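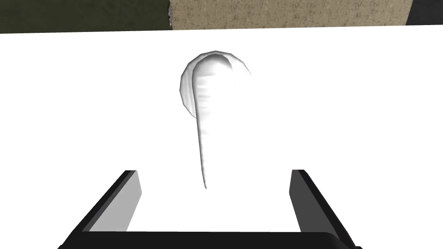

Why does a gripped object creep in simulation when the grip force is set well above its weight?

The solver treats friction as something to be approached over a limited number of passes, so a small sliding error is left at every time step. With few contact points and a long time step those errors add up, and the object drifts between the fingers. Raising the force alone does little for it and can make the contact jitter. A shorter step, or more contact points on the pads, usually does more.

9 January 2018

First lab session of the new term at Merdale. I wrote the above on the inside cover of the logbook before starting, so that I stop having to work it out again each time.

State of the project on arrival: the robot model loads in Droltura without warnings, both arms respond, the base drives. The table task and the door task are both in the build. Neither has been run from start to end by any of us. The last entry before the break says "fix pads", in my handwriting, with no further detail.

Went through the table task first. The white part is an awkward one to pick. It has a curled head and a stem that narrows to a point, and the obvious approach, straight in along the stem, puts the pads on the thinnest section. Any yaw error at that point is enough for the fingers to close on one side only. I have been treating this as a fault in the controller since September. Annelies Vermeulen looked at the approach log for a while and said the controller was doing what it was told and the grasp point was wrong. She is right. The target was set at the origin of the part file, and whoever drew the part put the origin near the tip.

Moved the target up the stem towards the head, where there is more width for the pads. Had to lift the pre-grasp height to suit, otherwise the palm would come in low. Kept the fingers at full opening until the last stage of the approach.

The second matter is the collision shape. The visible mesh of the part is reasonably smooth but the collision mesh was one convex hull, which fills in the inside of the curl. A finger that ought to pass through the hollow stops against nothing. Amber Vanhove split the hull into sections with the decomposition tool that comes with Droltura. The first result had far too many pieces and the step time went up accordingly. She lowered the resolution and got something usable on the second attempt. It has been saved under a new name and the old file kept.

We disagreed for a time about the colour. Annelies wants the part recoloured so that it stands out from the table, both being white. My view is that the task sheet gives the part as white and the segmentation ought to cope. At present it separates the two on shading only, and the estimate of the stem direction wanders with the light settings. Agreed to leave the part alone and to take the pose straight from the simulator until the grasp is reliable, then put vision back. I have written this down as a debt so that it is not quietly forgotten before the Van Hecke entry goes in.

After the break we changed over to the door task. 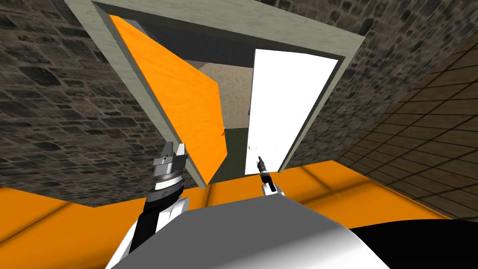
The difficulty with the doors is mostly in the order of operations. The orange and white panels are separate bodies, each on its own hinge, and the script handled them as one. It read the angle of the first joint in the list and used that to decide if the way through was clear. Which joint comes first depends on the order in the world file, and that changed when Amber tidied the file in the autumn. Both angles are now read by name. The check passes only if both are past the threshold.

Clearance is the other thing. With the arms raised in front of the body the robot is a good deal wider than its base, and the planner only knows about the base. I would like a proper swept volume for the arms. Annelies proposed a fixed tucked pose for driving, with the planner footprint widened by a margin to cover it. Hers is less general and can be finished by next week, so we are doing hers.

Tried the head camera at a steeper tilt. It gives a better view of the upper part of the opening and a worse one of the ground directly in front, which is where the planner needs the data. Put it back to the earlier value. There is also a small roll in the camera mount that I had taken for a display problem. It comes from the transform file, where one angle has been entered in degrees and the field expects radians. Not corrected yet, as the hand calibration was done with the error in place and the pair must be changed together.

Contact settings at close of session, for the record:

Solver step: 2 ms
Pad friction: left at default
Grip force limit: 14 N
Random seed: 615
Drive with arms tucked: on
Pose source: simulator (temporary)

The seed is to be kept fixed until the grasp point has been tested properly. Last term we changed seed and settings together and learned nothing from a whole afternoon.

The Rarnska build server rejected the upload at the end. The message concerned a missing texture path, most likely the stone for the walls, which is still referred to by its full path on Amber's machine. She will make the paths relative and upload again tonight.

To do before next time:

Run the grasp with the new target and the new collision sections, same seed, and log the pad contacts.
Write the tucked pose into the robot file so that it is not buried in the script.
Ask Annelies for her plot of joint effort against door angle.
Correct the camera roll and repeat the hand calibration in one sitting.
Find out what "fix pads" meant.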